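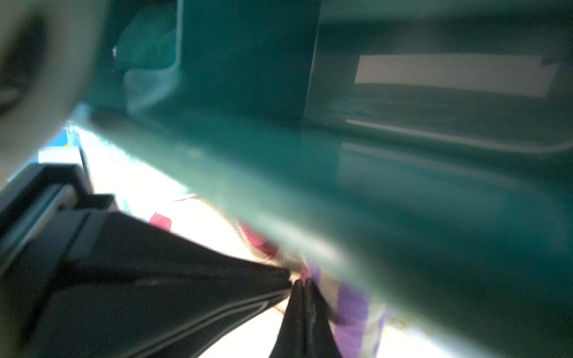
Groen disagreed before we had our coats off. The glaze, in Groen's view, was the least interesting part of the process, and anyone who came to Lorkport only for the colour should have stayed at home and looked at the catalogue. The body was what mattered, and we would be starting with the body.

We did start with the body. The Odarero works occupies two long sheds on the Ustgate side of the town, and the Monday tour runs in process order, from the clay store to packing. It lasts 150 minutes. Stout shoes are required, and bags have to be left in the lobby.

The clay arrives already blended and is let down with water in a blunger, a tank with slow paddles. From there it is sieved and pumped to the casting benches. Most of the range is slip cast in plaster moulds. The slip is poured in, left until the wall has built up to the required thickness, and the remainder is drained back for reuse. Wall thickness is checked on the first piece of each batch by cutting it in half. We were shown two halves of a lidded jar, one acceptable and one thin at the shoulder. The difference was easier to feel than to see.

Nathalie Goossens took over at the fettling benches. Seams are taken down with a blade and then a damp sponge. She explained that sponging too hard washes the fine clay off the surface and leaves the grit standing proud, and this shows through a gloss glaze as a pimpled texture after firing. Matt glazes hide more. I asked whether the rejects at this stage were scrapped. They go back into the blunger, as unfired clay can be slaked down again.

Drying takes place in a room beside the kilns, on slatted racks, with the air kept moving. Handles and lids dry on the same rack as the pieces they belong to, so that they shrink together. Biscuit firing comes next, and after it the ware is blown clean with compressed air.

Glazing was the busiest area. Larger pieces are sprayed in booths with a water curtain at the back, and smaller ones are dipped. The green-blues use copper, and Wouter Van Leeuwen, who led this part of the visit, had a board of test tiles laid out to show the effect of thickness. A thin coat gives a pale mint, particularly over a rounded edge where the glaze pulls away as it melts. A heavier coat goes to a deep sea-green. On flat panels the depth is fairly even, and any step or lip in the form is picked out by the change in tone. He regards this as a property to design for. The raw glaze on the tiles was a dull grey and gave no hint of the fired colour.

The kilns were cooling and could only be viewed from behind the rail. There are four of them, all electric. Gloss is judged afterwards under a strip lamp: the inspector tilts the piece and watches the reflection travel over the surface. A clean line means a flat, well-melted glaze, and a broken or mottled one means the piece is looked at again. Pinholes are marked with wax pencil, filled and refired once.

Packing was brief, and the shop briefer. Seconds are sold from the shelf by the door, mostly with small glaze faults on the foot. I bought a dish with a crawl mark underneath.

Groups are limited to four on the kiln side, so larger parties are split and the order of the last two rooms may be reversed. There is no step-free route to the spray booths at present. Tea is available in the lobby before the start but not afterwards.

Contact | Copyright Lorkport Visits | Back to top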